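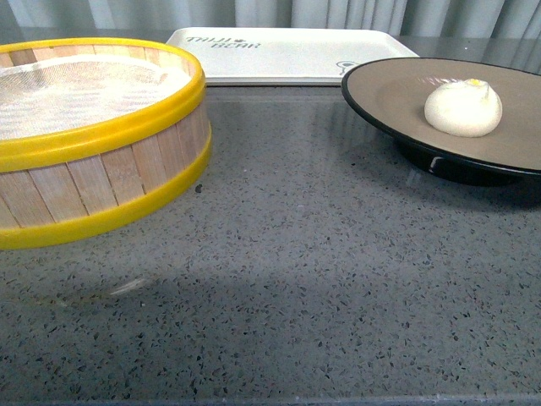
Bangate's spring food market is coming back, and I couldn't be more pleased! I got the news on 1st April, so you'll forgive me for ringing Hanne Mustonen straight away to make sure she wasn't having me on. She wasn't (and she's the one booking the stalls, so she should know).

The market moves to the old bus yard on Stusov Road this time, with room for 40 stalls, and it runs through the first half of May. Steamed buns are back by popular demand – last year they'd gone before I'd even parked the car – along with dumplings, smoked fish and Birger Brekke's rye loaves, which I will happily queue in the rain for.

Entry is £3, or £2 if you live in the town and bring something with your address on it. Under-fives get in free. Edvin Westerberg tells me the cookery tent has seats again after all that standing about last spring, and Frøydis Løken is doing a bun-folding class that I've already put my name down for, hopeless as I am with dough.

Parking is at the Drellon playing field, five minutes' walk away. Dogs are fine on a lead. If you fancy a stall there are still a few pitches left, so pop into the library and ask for a form.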